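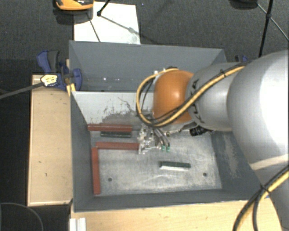 Orange joint, yellow cable, grey bin.

Forum > Music Talk > UK Rap & Grime
Thread: Kozma - Vestgate Freestyle (new video)

skivton_lad
Has everyone seen the new Kozma video yet? Went up last night and I've had it on repeat all morning. It's the first thing from the Estow Nights tape and if the rest is anywhere near this level we're in for a good winter. The beat is so sparse, just that one piano note and the bass coming in late, and then the second verse where he talks about getting the night bus home from his shift with his lyrics on the back of a payslip... I had to pause it. Really chuffed for him. I saw him play to 24 people upstairs in a pub in Skivton and he rapped like it was an arena.

marmalade_bass
Watched it twice. Good song, boring video. It's him walking down Vestgate in a big coat for three minutes. I get that it's meant to be stripped back but he did the exact same thing for the last one, only in a car park.

skivton_lad
The car park one was great though!! And he's not only walking, there's the bit in the chip shop with his nan.

marmalade_bass
Fine, the nan is the best thing in it. More nan.

tapehiss
I'm with marmalade on the video but I'd go further and say I'm not sold on the song either. He's got a lovely voice and he can properly write, but he's sat in the same pocket on every track since the first tape. Same tempo, same pauses, same little sigh before the hook. I put the last EP on while I was doing the washing up and couldn't have told you where one tune stopped and the next one started.

doubletime_dee
Hard disagree tapehiss. Listen from the second verse on headphones, he switches up completely. He goes to double time for eight bars and drops back down right on the word "home". I play drums (badly) and I tried tapping along and fell off it every time. If that's the same pocket then I need new trousers.

tapehiss
Ok I went back and listened and I'll give you the eight bars. They're very good. I'd still swap the hook for almost anything.

pigeon_post
Hook's a grower. I wasn't keen first time round and by lunch I was humming it in the queue at the post office.

Does anyone know who did the beat? It isn't in the credits under the video and it doesn't sound like his usual lot to me. Much cleaner drums.

skivton_lad
I think he made it himself? He said at the Skivton gig that he'd been learning to produce and was fed up of waiting on other people to send him stuff. Could be wrong, it was loud and I'd had a couple.

estow_est
He didn't, it's the same producer who did track 3 on the first tape. You can hear that clicky hi-hat, it's on everything they touch. I'd put money on it.

pigeon_post
Just played them back to back and I can hear what you mean about the hat. Could easily be the same sample pack though, half the county uses that one.

estow_est
Could be. I'm still putting money on it.

nightbus98
Can I moan about something else? The tape is cassette and download only, and the cassettes are limited to 98 copies. I love him but I don't own a tape player and neither does anyone I know. By the time I'd decided to buy one anyway as an ornament the page was showing sold out.

marmalade_bass
Cassettes are daft. There, I said it.

tapehiss
Look at my username and say that again.

doubletime_dee
I got one! Sorry nightbus. I'll be honest, mine is going on a shelf too, I just wanted the fold-out lyrics. I can type up the words to the freestyle when it comes if people want them, because there are at least 2 lines I can't make out at all. Is it "cold on the Estow side" or "sold on the Estow side"?

skivton_lad
Cold. Definitely cold. He's talking about the bus stop.

estow_est
It's sold. He's on about the flats by the river, the whole verse is about people having to move out. Cold makes no sense with the next line.

skivton_lad
Hm. I've been singing it wrong all day then, and loudly.

nightbus98
I heard "gold" :(

pigeon_post
Is he doing any dates with this? I missed Skivton and I'm not missing him again.

skivton_lad
There's meant to be a launch in January, somewhere in Estow, but the venue hasn't been announced. More than likely the old working men's club, the sound's decent in there and you can get a seat if your knees are like mine. I'll stick a post up when I hear anything.

tapehiss
I'll come to that. I'll stand at the back and complain about the hook.

doubletime_dee
Lyrics sheet's arrived by the way, typing it up after tea. It's "sold".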